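Room turnover staff being moved to gripper work – anyone else?
Board: Housekeeping and Building Services > Work and Pay
Started August 2021

linen_cart_lou
I clean furnished rooms for Flostivance. We have the contract at two buildings, Rawashdeh House and the Mornar, 686 rooms between them, mostly longer stays. Last month they asked for people to spend part of each shift on recording work for Ellness, which is the company building the robot that is supposed to do room clearing later on. Clearing means the loose stuff: what people leave on beds, on floors and on shelves. It doesn't mean scrubbing and it doesn't mean making beds.

I said yes. The rate is the same and it is easier on my back than bathrooms. But the team is split over it, and two people won't eat lunch with us anymore. I want to hear from anybody whose workplace has gone this way. What changed for you? Did hours go down? Did they tell you ahead of time?

tmarsh_nights
Not housekeeping, but I was in a parts warehouse when the carts that drive themselves came in. They said no one would lose a job over it and technically no one did. They stopped replacing people who left. After a year we had the same floor with a third fewer people, and those of us still there walked less and stood in one place more. My knees got better and my shoulder got worse.

Get the hours question in writing. Ask about vacancies too, because that is where it shows up first.

Pepperoni_Dan
So you are training the thing that replaces you, for the same hourly rate. I don't see why you would say yes to that. At minimum it should pay more than cleaning. They are getting two things from you, your time and what you know.

linen_cart_lou
Dan, I asked about that. The answer was that it is "a duty within the role." The supervisor on our side is Kusum Sengar, and she did push for a bump. She got us a paid break between blocks and that was it.

tmarsh, thanks. I will ask about vacancies. We have had one open since spring.

oldbroom
What is the work, though? I have read the thread and I still can't tell if you are driving a robot around or filling out forms.

linen_cart_lou
Fair enough. There is no robot in the room with us. You hold a gripper in your hand and do the clearing with that instead of with your fingers, and it records while you do it. You squeeze and it closes. They have a furnished bedroom on the ground floor of the Mornar set aside, and everyday things get put out on and around the bed: jars, lids, cartons, a plastic box, keychains, bags. You pick one up, put it where the sheet says, let go, and go to the next. Then somebody mixes it all up and you start over.

A block is 30 minutes. I do two on a normal shift, one before lunch and one after, and rooms the rest of the time.
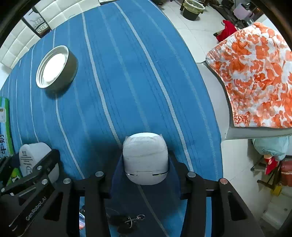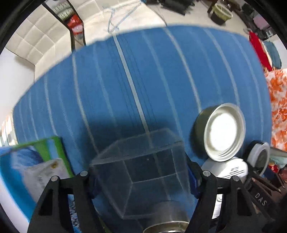

The hard part is slowing down. When I clear a real room I use both hands and my hip and I don't look at half of what I'm doing. With the gripper you have two stiff fingers and you have to line them up every time. Anything flat on the cloth is a pain. Anything round wants to roll. If you drop something you are supposed to leave it a second and then pick it up again in the normal way, because they want the drops as well. It took me a week to stop saying sorry to the room.

They want nearly 2000 recordings out of our team by the end of September. I don't know if that is a lot for them.

oldbroom
OK, that makes sense. So the robot would have the same kind of fingers.

linen_cart_lou
That's what we were told. Same fingers, on an arm. I haven't seen the arm.

Pepperoni_Dan
And when you have seen it, it will be standing next to your cart.

marisol_4th_floor
I'm at Rawashdeh House, so I know Lou. I am one of the ones who said no, and I want to put my side here because people are talking like we are afraid of a gadget.

My problem is what happens to the rooms. Four people are off the floor for an hour each per shift. The room list did not get shorter. The rooms those four would have done get spread over the rest of us, and we are the ones who get written up when a room isn't ready at three. Kusum knows this, and she has moved some late checkouts around to help, but she can't make the list smaller. So I am paying for the robot with my own legs, and I didn't even sign up for it.

I have nothing against Lou. I stopped eating lunch with the group because my lunch got moved to one-thirty.

linen_cart_lou
I didn't know they moved your lunch. I thought you were mad at me. I'm sorry, I should have asked.

You are right about the list. I had it in my head that the recording hours were extra hours. I will raise it with you if you want to go in together.

marisol_4th_floor
Yes. Not this week, I have my kids' stuff. Next week.

hk_manager_retired
I ran housekeeping departments for a long time and I will give you the view from the office, for what it's worth. Marisol has put her finger on it. When management buys any new system, the cost of the machine goes in the budget and the staff time to get it going does not. It gets taken out of the existing schedule. I did it myself with the tablet system. I regretted it and I would likely do it again under the same pressure.

What you should ask for is a separate line on the schedule for recording hours, with its own headcount. Then anybody can look and see that the floor is short. While it is all one number, nobody above your supervisor will see it.

I don't agree with Dan that you shouldn't do the work. If experienced people stay out of it, they will hire temps who have never cleared a room, and you will end up working beside a machine that learned from them.

Pepperoni_Dan
That is a nice way of saying help them do it well. I still say it should pay more. Skill is skill.

hk_manager_retired
I agree it should pay more. I said I disagree with staying out.

tmarsh_nights
One more thing from the warehouse. Ask who fixes the misses. Our carts stopped dead if a strap was on the floor, and a person had to go and clear it. That became somebody's whole job and it was never written down anywhere, so it never had a rate. If your robot leaves a sock behind the bed, somebody is still walking into that room. Find out if that is counted as a room or as nothing.

linen_cart_lou
That's a good one. I asked the Ellness trainer something close to it, what happens when it finds medicine or a wallet or somebody's mail. We have rules for that now: you don't move it, you call down. She wrote it on her pad and said they had not gotten to that yet. She was decent about it. But it does make me think the first year is going to be us walking behind it.

oldbroom
How does it feel on the hands? My daughter has wrist trouble and somebody offered her similar work.

linen_cart_lou
One block is fine. After two my thumb knows about it. I wouldn't do it all day and so far they haven't asked. Tell her to try it for the full half hour before she agrees, and to switch hands if they let her. Ours doesn't mind which hand as long as you stay with it for the whole recording.

marisol_4th_floor
Update for anyone following. Lou and I went in with Kusum. Recording hours go on their own line starting with the next schedule. No extra headcount, but the ready time moves from three to four on days when there are two blocks. My lunch is back at twelve-thirty. On vacancies we got "no decision has been made," so the spring opening is still open. I am still not doing the recordings.

tmarsh_nights
Keep asking about the vacancy. Put a date on each time you ask.

linen_cart_lou
Will do. I have a block at ten tomorrow and then fourth floor with Marisol.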